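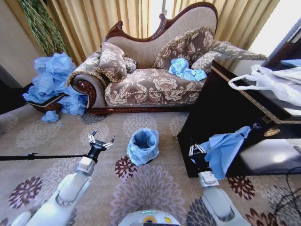 Chaise longue with damask cushions and a light blue plastic sheet on the seat.

Science kits: changes for the November term
Apr 14, 2022

The Prerkness schools loan service has revised its chemistry and physics kits for years 7 to 9. Orders placed from today will be filled with the new versions. Kits already on loan remain valid and should be returned by the date on the lid label.

The water hardness kit now holds 100 test strips in place of the bottled soap solution. Results are read against a printed chart, and the worksheet has been rewritten to match. Pupils still compare tap, rain and distilled samples, but the titration step has moved to the year 9 extension sheet.

The density kit is unchanged apart from the measuring cylinders, now supplied by Kariuki. These are marked in 2 ml steps – the old ones were in 5 ml steps – so the error table on page four needs the new values. A corrected page can be had from the Eren depot on request.
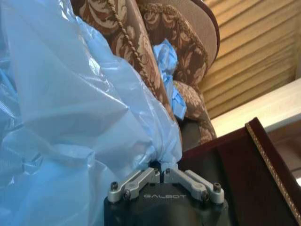

Light blue plastic bag, gathered at the neck in a GALBOT gripper.

Demand last year came to 767 loans across all kits, against a stock of 400. Schools wanting a kit for the first half of term should book before the summer break. Bookings go through Zevix as before; the order code now begins with the year group, then the kit letter.

Replacement charges apply to broken glassware only. Used strips and filter papers should not be sent back. The data logger in the cooling curves kit stores around 3,000 readings and must be cleared before return – hold both buttons until the display shows zero.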